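The founder of the Gunduvine letter has been selling stock picks for long enough to have been wrong in public many times, and he would like some credit for that. He says so twice before the coffee arrives. He agreed to talk on the condition that his name stay out of it, an odd request from a man whose face used to be on the home page, but the letter is now owned by Skolo and he says the new owners like to clear things first.

Gunduvine goes to 3000 paying readers. It holds a model portfolio, sends alerts when something is bought or sold, and claims on its front page to have beaten the market over its lifetime. I asked which market.

"The broad one," he said. "We changed the benchmark once, and we told people."

They were told in a footnote. The old benchmark included dividends and the new one doesn't, while the model portfolio counts its own dividends in full. When I put this to him he nodded for a while.

"It's a fair point. I'd have done it differently today. But most readers aren't sitting there with a spreadsheet, they want to know whether to hold Dridatholm."

So did I. Dridatholm, a maker of pumps and valves, has been the letter's largest position since before the sale to Skolo. It has been called a buy at every price it has traded at, on the way up and for a good deal of the way down. What would make him sell?

"If the story changed."

And how would a reader know that the story had changed?

"I'd write to them."

He laughed at that, and I think he meant me to. He did become more serious on the subject of stops. The letter's rules, posted on the site, say that any position falling through its sell line is closed the next morning. Dridatholm fell through its line in March and was not closed. The line was moved.

"A rule is there to keep you from doing something stupid," he said. "If following it is the stupid thing, you have to be a grown-up. I've been doing this a long time."

I said that every trader who ever blew up an account has said something close to that. He said every trader who made any money has said it too. Neither of us had figures.

The alerts are the part I find hardest to accept. They go out at 9:45 in the morning, and the model portfolio records its purchase at the opening price, fifteen minutes earlier. For a large stock this may not matter much. For the small ones Gunduvine likes, it can matter a lot.

"People make too much of that," he said. "Some days the price comes back to you."

Had he ever measured it?

"Skolo looked into it. I haven't seen the report."

We turned to Abbasi, the screening software the letter now leans on. It takes 2000 stocks and boils them down to 70, and he picks from those. He is proud of it and talks about it warmly, though he couldn't tell me what weight it puts on earnings compared with price. He said the settings were adjusted over the winter. I asked whether the published track record used the old settings or the new ones.

"The record is what it is. The back-test is on the new ones, obviously."

Both appear on the same chart, in the same color.

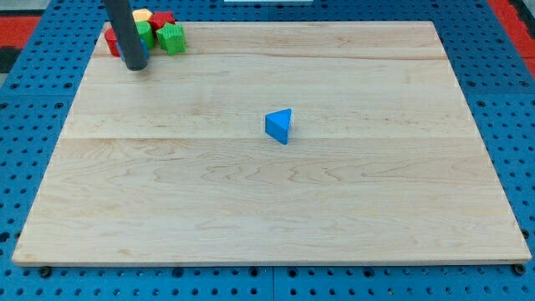
Small toy blocks on a pale wooden board.

I had one more thing to ask, and it was the plain one. Does he own what he recommends? He took a moment.

"Some of it. I used to own all of it. After the sale I put a fair amount in index funds. My wife wanted that, and she wasn't wrong. I've got a house to think of."

Do the readers know?

"It's in the disclosures. It says that staff may or may not hold positions."

He believes in the work, as far as I could tell. He reads annual reports to the end and can talk about inventory at Dridatholm for longer than I could listen. When he told me about a reader who had written to thank him for a retirement, I had no reason to doubt the letter existed. I did ask how many had written the other way. "They don't write," he said. "They cancel."

A year of Gunduvine costs 1000 dollars. On a small account that is a heavy drag before a single trade is made, and the performance page doesn't subtract it. I asked if he thought it should.

"No other letter does," he said, and asked for the check.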